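Automation for Small Workplaces
Week 6 handout: reading a vendor's claims
Tutor: Rory Nisbet

Before the tutorial, read the Sedelix brochure for its two-arm bench kit. Bring a pen and be rude in the margins.

What is on offer
Sedelix sells a pair of arms, grippers, mounting plates and a year of "skill updates". The brochure says the kit "handles everyday storage tasks at a 100 per cent success rate". Turn to the footnote. That figure comes from 76 tries with one drawer and one dish, on the vendor's own bench.

Questions the brochure skips
Who put the dish back between tries?
Was the cabinet moved, or always left at the same angle?
Does a stalled try count as a failure or get dropped from the tally?
What does the licence cost in year 2?

Ningsih Teoh's notes on the rival Platex kit are on the course page. She is kinder than I am, but she asks the same things.

The drawer task
Look at how much of the bench the arms and their cabling take up before any work gets done. The plate sits partly under the cabinet top with the drawer only partly open, and I'd want to see results for that position listed separately.

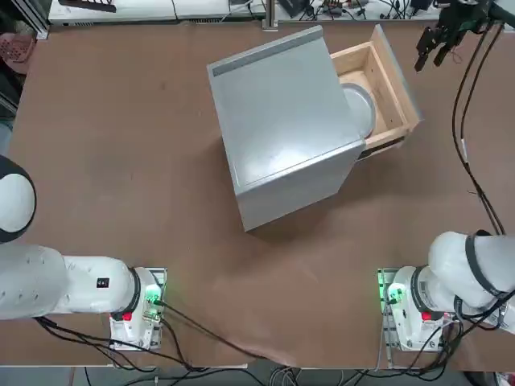

For next week
Write one page on whether the Brastthorpe storeroom should pay for a trial. "It depends" will be marked down unless you say on what.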